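Workshop > Reviews > Grippers and Hand Tools

Search reviews Enter a keyword Go

Fjeld Pair vs. Losden Two: a week with two sets of hand-held grippers

Jul 2, 2020

I've wanted to try these two side by side ever since January, when Valter Sjögren let me play with his old Losden set for an afternoon and I didn't want to give it back. Both kits are the same basic idea. You get a pair of grippers, one per hand, you do the chore yourself with the robot's fingers in place of your own, and the recordings go off to train the arm. No arm needed in the room, which for somebody with my floor space is a big deal!

The Fjeld Pair is $900 and the Losden Two is $1,000, and neither price includes the carrying case (grumble). I bought the Fjeld and borrowed the Losden from Witau, the shop that sells both.

Let me start with the squeeze, because you'll be doing it all day. The Fjeld has a longer pull and a softer spring, and I loved it right away. The Losden bites sooner and harder – great on a screwdriver handle, tiring on anything you have to hold for a while. After 200 takes with the Losden I had a sore thumb. After 400 with the Fjeld I was mostly just bored, and I'll take bored.

Cloth is where I got picky. A gripper that does fine with blocks and cups can be hopeless with a bath towel, where you need to pinch one layer and leave the one under it alone. Fingertips that are too thick just bulldoze the whole pile along. You also want to work with both hands at different heights, so the weight up top starts to matter in your wrist pretty fast.
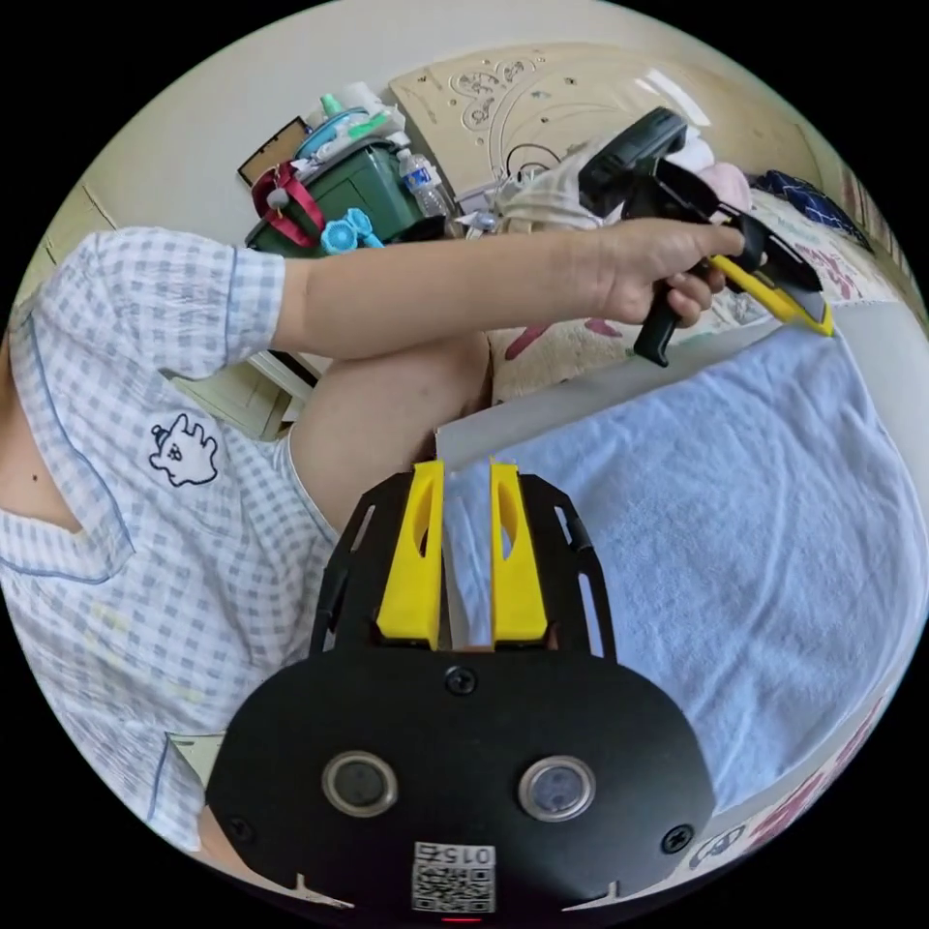
Yellow fingers, black body, light blue towel.
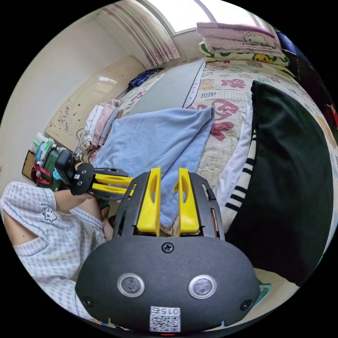

Jasper Van Loon wrote back after I sent round my first notes, and he doesn't agree with me on the spring at all. He says a soft pull makes people lazy about closing all the way, and half his cloth takes on the Fjeld had to be thrown out for that. He'd pay the extra for the Losden and tape his thumb. Fair enough, Jasper, but I went back through mine and only found a handful like that, so maybe it's a hand size thing?

Setup was easier on the Fjeld too. Pairing left and right took me one try, and on the Losden I had to restart the controller twice before it stopped swapping them. The Losden app is nicer once you're in, though. It shows you the finger opening as a little bar while you work, and I really missed that when I switched back.

Battery on the Losden is listed at up to four hours and I got a bit over three. The Fjeld did slightly worse, and its charging port is on the side where your palm goes, so forget about working plugged in.

I'm keeping the Fjeld. If you mostly do rigid stuff, tools and boxes and so on, get the Losden and don't feel bad about the price. Spare fingertips for both are on back order at Witau right now, so ask before you wear yours down.

Recent reviews
Suvico wrist camera, second version
Fjeld desktop arm: six months in
Cheap foot pedals for starting and stopping takes
Losden controller update notes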